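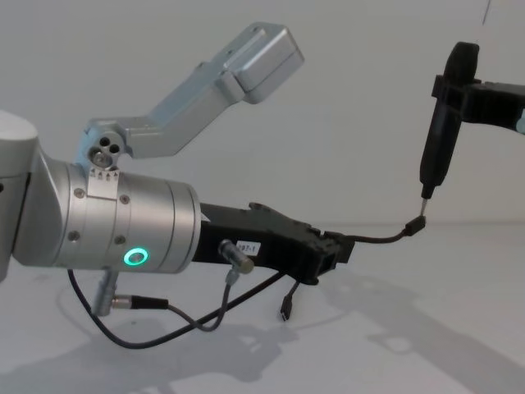

Worktop and wall, Stivberg workroom

Workroom Users' Meeting, Stivberg
Minutes, 10 December 2024

Present: six users of the room, one from the office (chair), one taking notes. Apologies received from the evening group.

1. Minutes of the last meeting
Agreed, with one correction. The last minutes said the meeting "welcomed" the plan for new tables. Several people remembered no welcome. Changed to "heard".

2. Tabletops
The office has a quote from Makris to replace the tops with the Ullholm range at 600 a table, fitting included. The chair said the present pale grey tops were looking tired. Asked what tired meant, the chair said marks. Asked whether anyone had tried cleaning them, the chair did not know.

It was pointed out that the Ullholm top is also pale, going by the leaflet, so whatever marks this one will presumably mark that one. The leaflet says "resists everyday wear" and gives no detail. One member wanted to know what happens with solvent. Makris to be asked, in writing, and the answer brought back here before anybody signs anything.

A suggestion to buy one top and try it for a while was supported by most. The office thinks the price may go up if we order singly. The meeting thought this was the sort of thing a supplier would say.

Action: office to ask Makris for a sample piece and a single-table price. Users to clean one top properly before the next meeting, so there is something fair to compare with.

3. The wall
Proposal from the office to put up a coloured panel behind the tables, as plain white is "a bit clinical". Not much support. People who work at the tables said they like a plain background because they can see what they are doing against it. The office asked whether a soft green would do. Nobody present had asked for green.

Repainting in the same white was thought reasonable, if the paint is matched this time. The touched-up patch by the door is still a different white and has been on these minutes since spring.

Action: office to get a price for paint only. No panel for now.

4. Cables
Long discussion. Some want trays under the tabletops, others say trays fill up with dust and spare leads and are never opened again. The chair said the trays at the other site work well. Two members have worked at the other site and did not agree.

Agreed on a smaller step: leads not in use to be coiled and hung up at the end of the day, and anything left lying on the tops goes in the box. Doubts were noted about whether this would last past the first week – the same rule was agreed last year.

5. Money
The room has 2000 left to spend. The chair feels it should be used before the year closes. The meeting did not see why, and asked where it is written that unspent money is lost. Office to find out. A spend of 40 on cloths, hooks and cable ties was agreed without a vote.

6. Any other business
The heater still clicks.

Next meeting: January, date to follow once the room booking is confirmed.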